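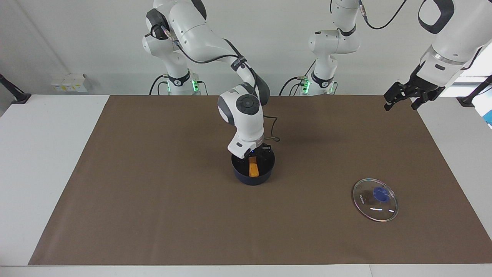 *Fig. 1. White robot arm over a black pot on a brown table mat.*

## Unit 4: Cables and Connectors for Small Sound Systems

Course leader: Dario Donati
Revised January 15, 2018

### 4.1 Balanced and unbalanced lines

A balanced line carries the signal on two conductors, with a separate screen. Interference picked up along the run appears equally on both conductors and is largely cancelled at the input of the mixer. Microphones are connected in this way, normally with three-pin XLR cables.

An unbalanced line uses one conductor and the screen. Guitar leads are of this type and should be kept short. Where a keyboard or acoustic guitar stands some distance from the mixer, a DI box is to be placed beside the instrument and a balanced cable run from there.

### 4.2 Speaker cable

Students must be able to tell speaker cable from instrument cable, as both may be fitted with the same quarter-inch jack. Speaker cable has two heavier conductors and no screen. An instrument lead must never be used between an amplifier and a passive loudspeaker – the thin conductor can overheat and the amplifier may be damaged.

Active loudspeakers contain their own amplifiers. They require a mains supply and a line-level signal, and the second cabinet is usually fed from the link output of the first.

### 4.3 Coiling and storage

Cables are coiled over and under, in loops of even size, and secured with a hook-and-loop tie. They are not to be wound round the elbow. The XLR sets in the Utness store are kept by length, and the coloured band at each end must remain visible when the coil is hung up.

Faulty cables are tagged and handed to Lino Pace. They do not go back on the rack.

### 4.4 Practical work

Working in pairs, students will:

1. test a set of XLR cables for continuity and record the results;
2. identify the speaker cable in a mixed box;
3. re-terminate one XLR plug, observing pin 1 screen, pin 2 hot, pin 3 cold;
4. coil and hang all cables used.

The written log is due in March. Late logs are accepted only by prior agreement with the course leader.

Reading for the next unit: course reader, page 41, on mixer input gain.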